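Lindstead packing bench recordings: README

Maintainer: Subbarao Bangera, Skaltham site
Status: in use, third release

What is in this release

The set holds 2157 episodes recorded at the practice bench in the Skaltham packing hall. Each episode has wrist camera video, joint positions, gripper opening and a one-line task note typed by the operator. Of these, 228 were stopped early by the operator and are marked as such in the index. They have been left in. Anyone training on complete attempts only should filter on the "stopped" column.

Tasks are simple: pick a block, move it to another square, hand it to the second arm, put it back. The packing line itself is not recorded.

Why it was made

Lindstead is moving the small-parts kitting station from hand packing to a shared station, where arms place the light items and a person checks the tray and closes it. The packers asked to learn the arms on something that could not be damaged before touching customer stock. Foam blocks and a taped table were the cheapest answer – and the recordings were kept.

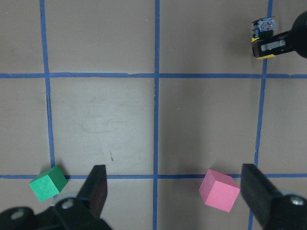 All sessions were run by packing staff on the early shift, in blocks of 20 minutes. Longer blocks were tried in March and dropped after complaints of sore wrists. Time at the bench counts as normal paid time and does not come out of breaks.

Changes to the job

Kitting used to be one role. It is now split into tray checking and arm operation, and people swap between the two at the mid-shift break. The pay grade is the same for both. Two of the older packers chose to stay on hand packing for the fragile lines, which the arms do not handle.

Pick rates from these recordings must not be used to judge individual staff. Operator names were removed before release and replaced with a number that changes every session. Please do not try to match numbers to the rota.

Known problems

Tape lines are laid by hand and replaced when they wear, so the grid is not the same size throughout. Do not use it for calibration.

Lighting changes when the loading door is open. Episodes affected are tagged "door" where the operator remembered to do so.

In Ternon folders the gripper opening is logged late by 3 samples. The Shehu folders do not have this fault.

Use and contact

Internal use at Lindstead and its training partners. Corrections to the index go to Subbarao Bangera at the Skaltham office, with the episode number in the subject line.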